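Changes to the Shared Kitchen Shelf Arrangements at Kakik House

Posted in February | Filed under: Housekeeping, Tenants

Readers who follow this blog will know that I have been writing up the way our building manages its small stores of food. Kakik House has 41 flats and one shared kitchen on the ground floor. For several years the cupboards there were open to all, with no rules beyond a handwritten notice. The result was a great deal of waste. When the cupboards were emptied last autumn, much of what came out was past its date, and several packets of flour had to be thrown away unopened.

The new arrangement is set out below for the benefit of those who have moved in lately, and for residents of other buildings who have written to ask how it works.

Each landing has been given one shelf. Dry goods in sealed packets may be left on it for any neighbour to take. Goods in glass should be placed on the lowest shelf. Home-made food is not accepted, as the terms of our insurance with Osteck do not allow for it. Anything left without a date will be removed at the end of the month.

Small packets are to be kept together in trays, with the oldest at the front. Larger bags should stand behind them. 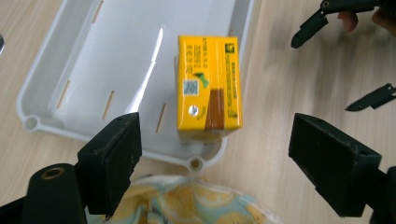 Iglesias wrote to say that the rule on home-made food is too strict, and that jam at least should be let in, given that it keeps for a year and that half the building makes it. The point has been noted. The present policy runs until the summer, and I would expect the matter of jam to be raised when it is renewed. My own view is that a clear label with the date of making ought to be enough, but I accept that the insurer may see it differently.

On the question of cost, the building set aside 3000 pounds for the kitchen as a whole. Of this, 2611 pounds has been spent, the greater part on new shelving and on repairs to the floor by the sink. The remainder is held over for a second refrigerator, should one be agreed. No charge is made to residents for use of the shelves.

The kitchen is open from seven in the morning until ten at night. Residents are asked to wipe down the surfaces after use and to take their own rubbish to the yard. The tap on the left is still stiff and should not be forced; a new one has been ordered through Eveo.
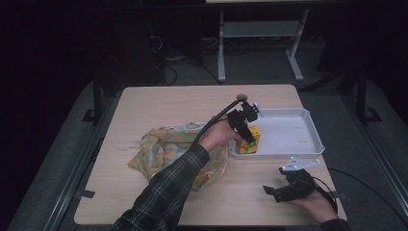
May a resident take food from a shelf that belongs to another landing?
Residents may take from any shelf in the kitchen. The landings are responsible only for keeping their own shelf clean and in date order.

I shall write again once the decision on the refrigerator has been made. The list of dates for clearing the shelves is pinned inside the kitchen door.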